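Kitchen and Dining Room Assistant – Wudthorpe House

Hours: 12 per week, early evenings
Start: April
Reports to: Gunārs Šimkus, kitchen manager

Wudthorpe House is a residential study center with its own dining room. We are looking for a part-time assistant to help with the evening meal. The work is mostly setting up, serving and clearing, with some simple food prep when the cook asks for it.

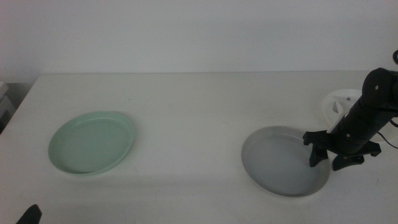
You will also put away the Dimitriou delivery when it comes in, keep the dry store in order and fill out the fridge log before you leave. The dining room seats 79. On most evenings it is not full, but course weeks are busy and we need someone who can keep going until the last table is done.

No experience is needed. You should be able to stand for a full shift, lift a crate of vegetables and read labels carefully – we cook for several people with food allergies. A food handler card is useful, and we will pay for the course if you don't have one. 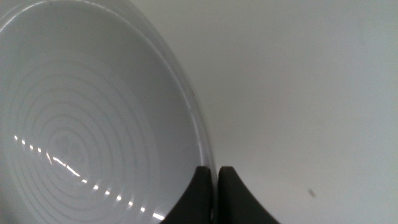

A white bowl.

Shifts start at 4:30 p.m. A hot meal is included. The Oltulska bus stops at the main gate, and there is free parking behind the Drolo building.

To apply, send a short letter and the names of two references to the kitchen office, Room 705. Please quote job number 2000 and tell us which evenings you cannot work.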